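Re: [hundness-build] Drive caddy release, grip width and approach

On November 10, 2020, Minhas wrote:
> Has anyone got the lower cage to unlatch without the whole
> chassis sliding? Mine moves every time. I am running the
> Clamari fixture file from March, unchanged.

The March file assumes the case is clamped on two sides. If yours is only resting on the bench, it will slide.

My settings at present:

Grip force 15 N on the tabs
Opening 26 mm before descent
Final approach in 4 mm steps, stopping on contact

I squeeze first, wait for the force to settle, then pull along the rail. Pulling and squeezing together twists the tab and the drive binds. The order is set in the release routine, line 247, and you can swap it there without touching anything else.

Two further points. Keep the data cables out of the approach path, or the fingers will catch a loop on the way down. And set the tool offset again after changing finger links. I had not, and spent an evening blaming the camera.

The processor step is separate. The fixture tray goes to the left of the case, and the pick positions are measured from the tray corner, so the case can move without upsetting them.

Tower on its side, and the gripper in among the drive cabling:

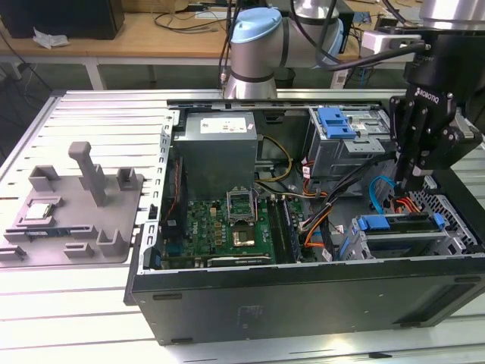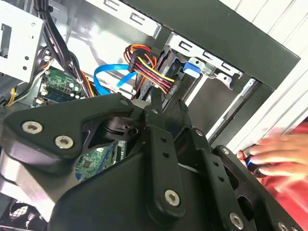 Bonard replied that 15 N was too low for the older tabs, which stiffen with age, and asked whether the contact stop could be read from motor current, as the force sensor on the Hundness arm drifts when it warms up.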